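Tusthorpe library to extend evening hours through November

4 April 2022

The Tusthorpe branch library will stay open until 9 p.m. on two evenings a week, following a trial over the winter that drew more visitors than the town had planned for. The Dornton and Buckley branches will keep their present hours.

The longer evenings will run through November, when the town council will look at the numbers again. Evening visits during the trial came to 2251, according to branch manager Afshin Salehi. Most were made by students and by people who work during the day and had been using the branch only on weekends.
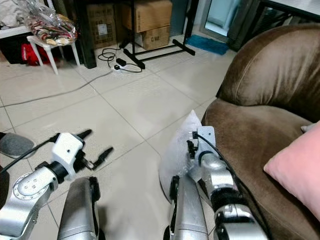

Salehi said the reading room filled up first, usually before 7 p.m., and that the study tables upstairs were taken soon after. The branch has seats for 100 people. The council has agreed to pay for 40 additional staff hours a month, which covers the front desk and one librarian on the upper floor.

"People asked for a place to sit and work after dinner," Salehi said. "We had the building and the heating was on anyway."

The children's section will still close at 6 p.m. Meeting rooms can be booked for the evening, but groups must be out 15 minutes before closing so that the rooms can be locked.

Book drop-off does not change. Items returned through the outside slot after closing are checked in the next morning and will not be charged as late.
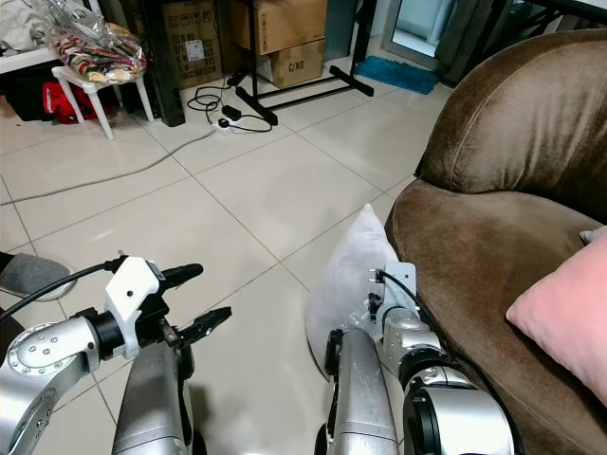

Tusthorpe Town Council | Libraries and Community Services

Readers will also see a new catalog. The three branches are moving to a system called Fledulex, which will let a cardholder at one branch reserve a book held at another and pick it up at either. Transfers between Dornton and Tusthorpe should take two working days. Buckley has one delivery a week, so requests from there will take longer.

Library cards stay valid and do not need to be replaced. Cardholders who have never set a PIN will need one for the new catalog and can get it at any front desk with proof of address.

Reservations made in the old catalog will be carried over. Saved reading lists will not, and anyone who wants to keep a list should print it or copy it before the change.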